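About Jandness

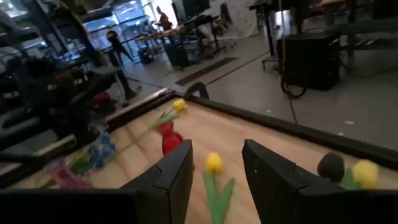

WHO WE ARE

Hi, I'm Lesego Ngubane, and I run Jandness with Tipene Tomoana. We make one thing, a two-finger gripper kit called the Venov, and we're a bit obsessed with it!

We started in May with a bench, a borrowed drill press and a customer who wanted a robot to sort stems for her shop. So we bought artificial tulips (yellow ones, mostly) and taught ourselves how hard it is to pick up something thin that's lying flat on wood. Flowers are still our favorite test. A ball or a vase gives you plenty to grab, but a stem makes you get the angle right.

The kit comes with the fingers, the wrist camera mount, cables and a printed guide that Tipene rewrites constantly. We've shipped roughly 200 so far, and 18 of those went to schools. If you teach, ask me about the classroom price, it's a lot lower.

Spare fingers are sold in pairs and go out within 27 hours of your order. Call or write any time – you'll get one of the two of us, and we love talking shop.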